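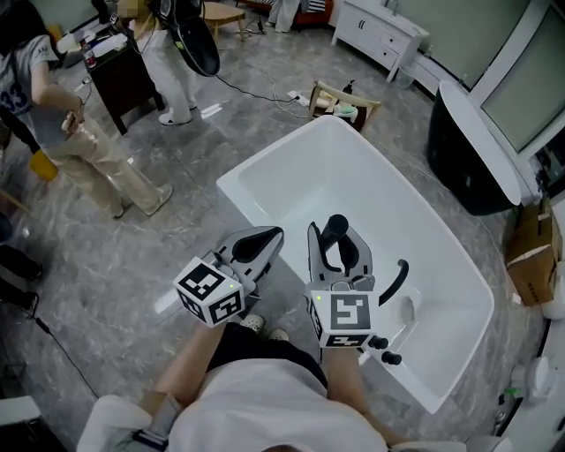
Banheira de apoio Wornitz 300

Ref. WZ-300-BR. Fabricante: Zumstead. Disponibilidade: sob encomenda.

Banheira autoportante retangular em acrílico sanitário branco, reforçado com resina e fibra de vidro. Acabamento brilhante. Válvula e sifão incluídos; torneira vendida em separado (ver coluna de piso Skutel).

Dados técnicos
Capacidade até o ladrão: 300 litros
Peso vazia: 40 kg
Pés reguláveis: 6
Saída de esgoto: 40 mm
Temperatura máxima da água: 60 °C

Instalação
O ponto de esgoto deve ficar dentro da projeção da base. Nivelar os pés antes de ligar o sifão e testar a vedação com a banheira cheia. A junta com o piso é feita com silicone neutro; não usar silicone acético.
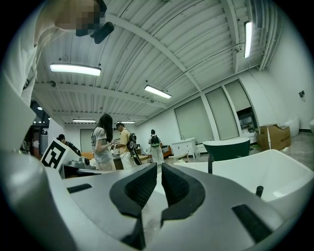
Limpeza e conservação
O acrílico deve ser limpo com pano macio e detergente neutro. Não usar palha de aço, acetona nem produtos com cloro. Peças rígidas com pontas em gancho, como os dois dedos pretos da foto, não devem ser arrastadas sobre a superfície. Riscos leves saem com o polidor Apaza, aplicado em movimentos circulares.

Garantia
Casco: 6 anos. Válvula e sifão: 1 ano. Frete para a região metropolitana: R$ 129.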